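Call for Participants: Household Notes and Lists in More Than One Language

Noteo study, Hendham
Posted Mar 14, 2023

We are looking for people who write small notes at home in two or more languages. With small notes we mean the shopping list on the refrigerator, the message for your sister that the soup is ready, the telephone number written on the back of an envelope, the recipe of an aunt with corrections in another hand. Most people throw these papers away and do not think of them as writing. We would like to read them, with your permission, and to talk with you about how they were made.

Noteo is a small study of everyday writing. It is led by Hanane Ghoneim together with Graciela Carrasco, and the conversations with participants are done by the two of them and by Marwa Lamrani. We grew up in houses where the lists were mixed. In my mother's kitchen the vegetables were in Arabic, the cleaning products were in French, and anything bought from the hardware store was a drawing. When I began to ask other families I heard similar things, but each family had its own rules and did not know that it had them. This is the part we want to understand better.

Who can take part

You can take part if you are 18 or older, you live in Hendham or in Salem or close enough to travel to one of them, and you use at least two languages in writing at home. It does not matter which languages. It does not matter either if you write one of them with mistakes, or if you write it with the letters of another language, as many people do on the telephone. We are very interested in this kind of writing.

You do not need to have a school diploma. You do not need to speak English well. Conversations can be held in English, Spanish, French, Arabic or German. For another language please write to us first and we will look for an interpreter, but we cannot promise to find one.

People who live alone are welcome. A list you write only for yourself is still a list, and often it has the most interesting short forms. Couples, roommates and families can also take part together. In that case each adult signs their own form. Children can be present at the visits, and notes written by children can be included if a parent or guardian agrees and the child agrees too.

We already have many participants who write mostly shopping lists. We would be especially glad to hear from:

Households where three generations leave notes for each other
People who work at night and communicate with their family mainly on paper
People who keep a notebook for household money
Anybody who has learned to read and write as an adult
People who write notes for a neighbor, a babysitter or a home care worker

What you will be asked to do

Participation takes six weeks. In this time you keep the notes which you would normally throw away. We give you a folder with pockets and a pencil for writing the date on the back. Please do not write more notes than usual, and please do not write them more beautifully! If your list is dirty with tomato, keep it dirty with tomato. If in one week you have written nothing, you leave the pocket empty, and this is also information for us.

Messages on the telephone can be included when they do the same work as a paper note, for example a list which you send to the person who is in the store. You choose which messages you show. We do not ask for your telephone and we do not install anything on it.

There are three meetings with us.

The first meeting is for explaining the study, signing the consent form and receiving the folder. You can bring a note that you already have, if there is one you like, but it is not necessary.

The second meeting is in the middle of the period. We look at the folder together and you tell us about a few papers. Who was it for? Why is this word in Spanish and the next one in English? Did the other person understand it? There are no correct answers. Sometimes a participant says "I don't know, I just wrote it," and we write down exactly that.

The third meeting is at the end. We talk about the whole folder and we decide together what may be copied, what may be copied with names covered, and what goes home without a copy. All originals go home with you. In one earlier case a participant wanted us to keep her papers because she had no space, and we had to explain that we also have no space.

The meetings in Hendham are in the small room on the ground floor, where there is a blue table to spread out the papers. In Salem we meet in the reading room of the Kuda center, on the second floor. There is an elevator, but it is slow, so please allow a few minutes more. If you cannot travel because of health or because you care for somebody, we can come to your home. Please tell us this in your first message, as home visits have to be arranged earlier.

What you receive

Each adult who completes the study receives 70 dollars. If you stop before the end you receive a part of it, according to the meetings you attended. Bus tickets are paid back on the same day if you bring the ticket or show it on your telephone. For those who come by car, we regret that we can pay the parking but not the gasoline.

At the end you can also receive a small printed book with copies of your own notes, bound by Mounir Erraji, who made the folders too. Some participants from the first round have given this book as a present to their parents. If you want it, say so at the third meeting. It takes a while, because he binds each one by hand after his regular work.

What happens with your notes

The copies are kept in a locked cabinet and on one computer that is not connected to the internet. Names, addresses, telephone numbers and bank details are covered before anyone outside our group sees the copy. When we write about a note, we may show a picture of it, but only if you have said yes for this particular paper. A general yes is not enough for us. We know that a list can say private things: a medicine, a visitor, a week with little money.

You can take back your permission for any note until the book of the study goes to print. After this moment we cannot remove it from the printed copies anymore, and we think it is fair to say this clearly before you begin.

You can leave the study at any time and you do not have to give a reason. Nothing will be sent to your employer, your landlord, your child's school or any public office. If you have questions about consent and privacy which you would prefer not to discuss with the people doing the conversations, please ask for Lutz Meinecke, who looks after the forms and does not take part in the reading of the notes.

Questions we have often received

My handwriting is terrible. Can I still participate?
Yes. We will ask you to read the difficult words aloud for us, and when you also cannot read them we put a question mark.

My husband does not want to participate but his notes are on the same list as mine.
Then we cover his part. If it is not possible to separate the two, we do not copy this list. Please don't persuade him for our sake.

I only write in one language but my mother writes in another one and I answer her.
This is very welcome. The household has two languages even if each person has one.

Can I use the folder for bills?
We would prefer that bills are kept in another place. But if you have written a note on the bill, we are interested in the note.

Do you teach reading and writing?
No, we are not teachers and this is not a course. Graciela has a list of free evening classes in both towns and she is happy to share it, whether or not you participate.

Is it possible to begin later?
A few weeks later is fine. If you will be away for a long time, for example to visit family in another country, you can carry the folder with you. Notes written in your cousin's kitchen also count, as long as you wrote them.

How to apply

Please send us a short message with your name, the languages you write at home, the town where you would like to meet us, and the best hour to call you. You can write in any of the languages named before. There is no form to fill in at this stage. A voice message is also good — many people prefer it, and we listen to all of them.

You can also leave a note for Marwa Lamrani at the front desk in Hendham or at the Kuda center in Salem. Please write your telephone number clearly, because last time we had one very nice note with a number that was missing a digit, and we could never answer it. If you are this person, please write again.

Applications are open until May 31. We answer everybody, also when the group is already complete. In choosing the participants we try to have different languages and different kinds of households, so a refusal says nothing about your notes. If you agree, we keep your name for the next round.

If you know a person for whom this call may be interesting and who does not read English, we would be grateful if you tell them about it in your own words. Translated versions in Spanish, French and Arabic can be picked up at both front desks. The German version is being corrected and will follow.

Hanane Ghoneim
for the Noteo study

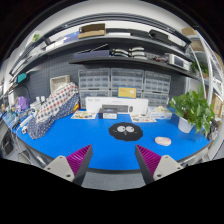 The blue table in Hendham, with the black mat.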